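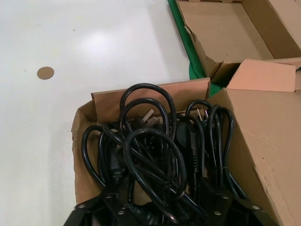 Caja de cables

Se llama caja de cables, o caja de cables sueltos, al recipiente en el que se guardan sin clasificar los cables de alimentación y de conexión que no están en uso en una vivienda, una oficina, un aula o un taller. El recipiente más habitual es una caja de cartón ondulado reutilizada, con las solapas abiertas. Por extensión, el nombre se aplica también a su contenido: en muchas oficinas «mirar en la caja de cables» equivale a buscar un repuesto antes de comprarlo.

Contenido habitual

La mayor parte del volumen suele corresponder a los cables de alimentación de equipos informáticos, negros y con aislamiento de PVC o de goma. Predominan los que terminan en un conector hembra de tres contactos del tipo C13, usado por ordenadores de sobremesa, monitores e impresoras. Son frecuentes asimismo los de tipo C5, propios de los cargadores de portátil, y los de tipo C7, de dos contactos, con los que se alimentan radios, reproductores y consolas. A ellos se suman cables de vídeo, de red y de datos, adaptadores de corriente y alargadores cortos.

El inventario de material de la empresa de mudanzas Stasness, con fecha de 14 de abril de 2020, registró 587 cables repartidos en cajas abiertas por varias plantas de un mismo edificio. De ellos, 223 eran cables de alimentación idénticos, procedentes de monitores que habían llegado con un cable de más. El documento no indica cuántos seguían siendo utilizables.

Varias causas explican la acumulación. Los aparatos nuevos se entregan con su propio cable aunque el anterior sirva todavía, y cuando se retira un equipo el cable se separa a menudo de él. En los países donde se venden aparatos con más de un tipo de clavija, el cable sobrante pasa directamente a la caja sin haberse desenrollado.

El recipiente

El cartón ondulado se compone de una o varias láminas onduladas pegadas entre cubiertas lisas. Resiste bien la carga vertical y mal el desgarro, sobre todo en los bordes superiores y en las líneas de plegado. Cuando la pared se rompe quedan a la vista las fibras interiores, más claras que la superficie. Una caja rota por arriba puede seguir utilizándose como bandeja, cortando la pared a la altura del daño.

Las cajas de cables se emplean casi siempre abiertas. Las solapas pueden plegarse hacia fuera, con lo que la boca queda libre, o mantenerse levantadas para ganar altura. Algunas cajas llevan orificios troquelados en las paredes, y el disco de cartón que se desprende de ellos aparece a veces suelto sobre la mesa o en el fondo.

Las cajas bajas facilitan la búsqueda, ya que permiten ver casi todo el contenido sin vaciarlas. Las altas ocupan menos superficie, pero los cables del fondo quedan fuera de uso durante años. Fumley, un fabricante de mobiliario de archivo, comercializó durante un tiempo cajas de polipropileno con separadores verticales para este fin. Se vendieron poco fuera de las oficinas, y sus dueños las dedicaron con frecuencia a otras cosas.

Enredo

Un cable flexible guardado junto a otros tiende a formar lazos y cruces cuando la caja se mueve o cuando se tira de una pieza. Influyen la longitud, la rigidez del aislamiento y la libertad de los extremos. Los cables cortos y gruesos se enredan menos que los largos y finos. Los conectores complican la extracción porque se enganchan en los lazos vecinos – el conector C13, de cuerpo ancho y cantos marcados, es un caso conocido.

También interviene la memoria del material. Un cable que ha pasado mucho tiempo enrollado con un radio pequeño conserva la curvatura y vuelve a ella al soltarlo. Si se ha enrollado siempre alrededor de la mano y del codo, además, acumula una torsión a lo largo de toda su longitud que produce bucles al estirarlo.

Métodos de orden

El procedimiento más extendido consiste en pasar los cables de una caja a otra. Se colocan las dos cajas juntas sobre una mesa despejada, se extrae cada pieza de la primera, se desenreda, se comprueba y se deja en la segunda. La manera de extraer importa más que la velocidad: conviene seguir el cable desde un extremo y levantar los lazos que lo cubren, sin tirar del centro del montón. Un mantel o una tela mate sobre la mesa evita que los conectores resbalen y hace más visibles los cables oscuros.

Una vez separados, los cables se enrollan en vueltas de unos 30 centímetros de diámetro y se sujetan. Para los de audio y los alargadores se recomienda la técnica de alternar una vuelta por encima y otra por debajo, que compensa la torsión. En los de alimentación cortos basta con doblarlos en tramos paralelos.

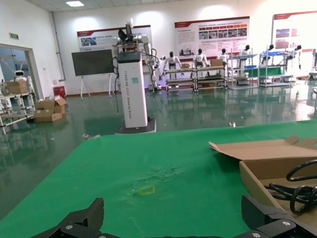
Una respuesta anónima al cuestionario del centro de formación Pulness sostiene que «enrollarlos uno por uno es perder la tarde, en mi trabajo los dejamos en una caja por tipo y se encuentran igual». Otras respuestas del mismo cuestionario defienden la postura contraria y señalan que, sin sujeción, una caja ordenada por tipos vuelve a enredarse al cabo de pocos traslados.

Los medios de sujeción más corrientes son los siguientes:

Tiras de velcro. Reutilizables y ajustables. Pueden quedar fijas en un extremo del cable para que no se pierdan.

Alambre plastificado. Suele venir con el cable nuevo. Si se aprieta demasiado deja marca en el aislamiento.

Bridas de plástico. Sujetan con firmeza, pero las de tipo común hay que cortarlas, con riesgo de dañar la cubierta.

Gomas elásticas. Baratas y poco duraderas. Con el tiempo se endurecen o se pegan al PVC.

Tubos de cartón. Los de papel de cocina o higiénico sirven de funda para cables doblados y pueden rotularse.

Clasificación y etiquetado

El criterio de clasificación depende del uso. En las viviendas se suele separar por función: corriente, imagen, datos y sonido. En los talleres se prefiere separar por conector, y en los almacenes de alquiler de equipos, por longitud. El sistema Taipe, propuesto para centros escolares, combina los dos últimos criterios mediante una cinta de color cerca de la clavija y un número escrito en la solapa de la caja. Su guía de uso aconseja no pasar de 30 cables por caja y hacer la revisión general en diciembre.

Las etiquetas de papel se despegan con el roce de unos cables con otros. Duran más las que se doblan sobre sí mismas en forma de bandera, o las que se protegen con cinta transparente. En los adaptadores de corriente, el nombre del aparato al que pertenecen es un dato más útil que la fecha, dado que dos adaptadores con la misma clavija pueden suministrar tensiones distintas.
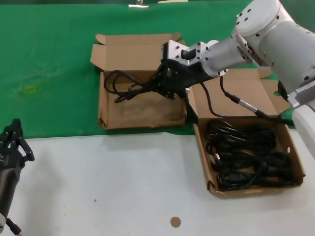
Revisión y seguridad

Antes de volver a usar un cable guardado se examinan la cubierta, los dos conectores y los puntos donde el cable entra en ellos. Deben apartarse los que presenten cortes, conductores a la vista, contactos doblados o ennegrecidos, o zonas rígidas y quebradizas. La reparación con cinta aislante de un cable de alimentación no se considera adecuada para un uso permanente.

La sección del conductor, impresa a menudo en la cubierta junto con otros datos, limita la corriente admisible. Un cable fino procedente de un aparato pequeño puede encajar en otro de mayor consumo y calentarse en exceso. Tampoco conviene usar un alargador enrollado con cargas altas, por la dificultad para disipar el calor.

Las cajas se guardan en lugar seco. El cartón absorbe humedad y pierde resistencia, y los contactos metálicos pueden oxidarse.

Desecho

Los cables contienen cobre recuperable y no deben depositarse con la basura doméstica ni con los envases de plástico. En muchos municipios se recogen en los puntos limpios junto con los pequeños aparatos eléctricos. No hace falta pelarlos antes de la entrega, y quemar el aislamiento para obtener el metal desprende gases tóxicos. La caja vacía se pliega y se lleva al contenedor de papel y cartón, una vez retirados los alambres y las bridas que hayan quedado en el fondo.

Véase también

Cable de alimentación
Cartón ondulado
Conector C13
Residuos de aparatos eléctricos y electrónicos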